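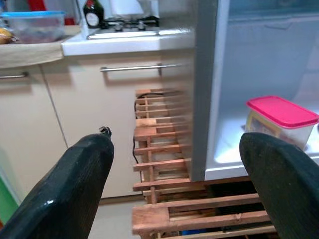 Section 4. Setting up a small fridge on a slatted rack

I wrote this section for anyone who bought the compact fridge, got it home and then found there was no floor left to put it on. I've lived in three tiny kitchens, and in every one of them the fridge ended up on something else. A wooden rack works fine if you pick a solid one and take your time (the first one I tried was a cheap flat-pack thing, and it swayed every time I shut the door!).

Before you start

You'll need a level, a soft cloth, a tape measure and a second person for the lift. Check the label on the back of your fridge for its weight, then check what the rack is rated for. My rule is to leave plenty to spare, and to count whatever you plan to store on the lower shelves too.

4.1 Placing the rack

1. Stand the rack at the end of your cabinet run, close to an outlet. Keep the fridge away from the stove - the heat makes it work harder, and it will be noisy all summer.
2. Open every drawer and cabinet door nearby. If a bar handle knocks the rack, shift the rack over now, while it's still light.
3. Press down on each corner. If it rocks, put a felt pad under the short leg and try again.
4. Lay the level across the top, front to back and then side to side.

Caution: Don't use a rack with wheels. I don't care how good the brakes are.

4.2 Lifting and leveling

5. Take everything out of the fridge, shelf included, and tape the door shut.
6. Lift together from the bottom edges. Never lift by the door.
7. Set the fridge down so that all its feet rest fully on the wood, with none of them hanging over a gap.
8. Remove the tape and swing the door all the way open, slowly. If the rack tips forward even a little, stop and get a deeper one.
9. Let the fridge stand for 20 minutes before you plug it in. If it traveled on its side, leave it overnight.

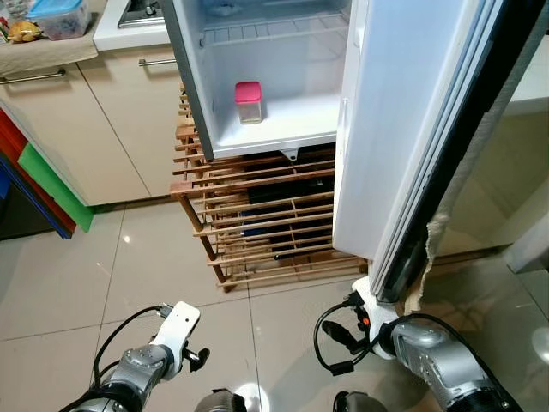
Words: Janaína Brito
Steps checked by: Cormac Hegarty
Last revised May 24, 2022

4.3 First load

10. Peel off any packing paper or tape that's left, and look along the hinge side of the door, where I always seem to miss a bit.
11. Wipe the door gasket with warm water and dry it well. Crumbs in the folds will keep it from sealing.
12. Put the wire shelf back in, up high, if you want room for taller things underneath.
13. Start with just a few things in lidded containers. Small square ones are my favorites for this - they sit flat on the bottom and don't waste the corners.

Note: Bread and uncut fruit can stay out on the counter. I keep mine on a folded cloth and save the cold space for leftovers.

Note: The open shelves below are handy, but keep the back clear so air can move behind the fridge. Light, unbreakable things are best down there.

If the door drifts open by itself, go back to step 4.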